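Chapter 4
Reading the Package: How Food Makers Talk to Shoppers

When Merja Juntunen opened her grocery store in the little town of Flanska, she stocked 332 different items and could tell you the price of every one of them without looking. Her daughter-in-law, Anneli Kallio, runs the same store now, and it carries 2,754. Anneli is a quick and careful person, but she will be the first to admit that she has never read the labels on most of what she sells. Neither have her customers, and if you think back to your own last trip to the store, you may find that you haven't either!

We shop with our eyes long before we shop with our reading glasses. A color catches us from the far end of the aisle, then a shape, then perhaps a name we remember from childhood, and only after all of that (if the baby isn't crying and the bus isn't due) do we turn the package over and look at the small print. Package designers know this very well, and a good part of their work goes into those first few moments.
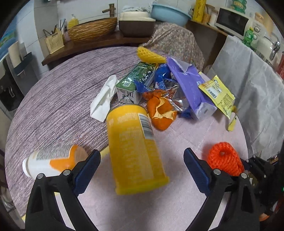

Figure 4.1 A yellow snack can with a white nutrition label, and a white bottle with an orange band.

In this chapter we will follow a package from the designer's desk to the kitchen cupboard. We begin with color and shape, and with the question of why so many products that compete with each other end up looking like cousins. From there we move on to the words — the large ones that the maker chooses and the small ones that the law requires — and we will spend a good while on serving sizes, which cause more confusion in my classroom every September than any other topic in the book.

You will also meet Drivley, a family bakery that changed the box for its oat crackers and kept the recipe exactly as it was. Longtime customers wrote in to complain about the new taste. Lenni Ikonen, who was answering the mail that year, saved 49 of those letters, and we will read several of them together in Section 4.3.

Before you go on, please take one package out of your own kitchen and keep it beside you as you read. Any package will do, although one with a nutrition label will serve you best.

Key Terms
front panel
information panel
serving size
brand color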